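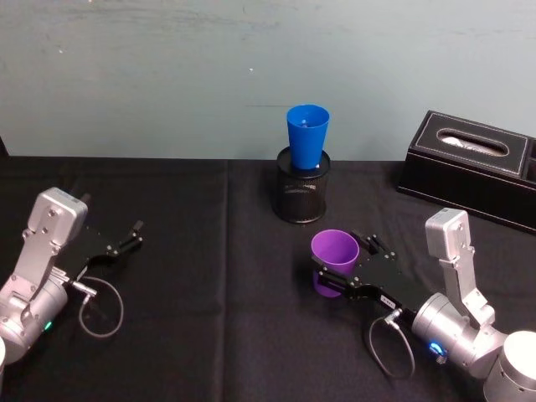 Prundomcombe Approves Equipment Plan for Two-Arm Robot Stations

September 19, 2022

Prundomcombe has approved an equipment plan that will add eight two-arm robot stations to its Pallow building over the next budget year. The plan covers the arms and their grippers, replacement parts, tables, and staff training. It also sets out how future requests for robot equipment will be reviewed before any money is committed.

The decision follows a trial period in which staff worked with tabletop stations on ordinary handling tasks. Plastic cups, a mesh pencil holder and a tissue box are among the items used on the black-covered tables, where two silver arms with black parallel-jaw grippers share one work area. Such tasks are simple for a person but place steady demands on grippers and cables, and the trial was intended to show what a station costs to keep in service as well as what it costs to buy.

Guoqing Duan, who heads equipment planning at Prundomcombe, said the review had changed the shape of the request. "Our first draft was a list of arms and a total at the bottom," Duan said. "The plan now before us gives equal attention to gripper fingers, cables, calibration time and the hours our own people spend on upkeep. Those lines were missing from the first draft, and they are the ones that would have caused difficulty in the second half of the year."

Under the plan, the stations will be bought in 2 phases. The first will equip the east side of the Pallow building and is to be ordered in November. The second will be released only after the first group has completed 500 hours of logged operation per station. Managers may ask for changes to the gripper specification between the phases – a provision requested by the staff who run the stations each day.

Two suppliers were invited to submit full proposals. Mathebula offered a package in which arms, grippers and service were priced together for a fixed term. Drenus quoted each part separately and allowed grippers to be exchanged on site by trained staff. The review group recommended Drenus for the arms and grippers, and Mathebula for the training portion of the work. Contract terms are still being settled with both firms, and prices will be published once they have been signed.

The spare parts reserve has been set at 32 sets of gripper fingers, to be held at Pallow and issued through the existing stores desk. Any draw on the reserve must be recorded against a station number, so that the yearly review can compare wear from one table to the next. Unused funds in the parts line may not be moved to new purchases without written approval.

Departments wishing to use the new stations should submit a short statement of the tasks they have in mind, the objects to be handled and the expected hours per week. Requests that call for special grippers or added sensors will be considered separately and should include a supplier quotation. Forms are available from the equipment planning office.

Power and network work at the Pallow building will be paid for from the facilities budget and does not form part of the approved amount. The existing trial stations will remain in use during installation – their replacement will be considered in the next planning round.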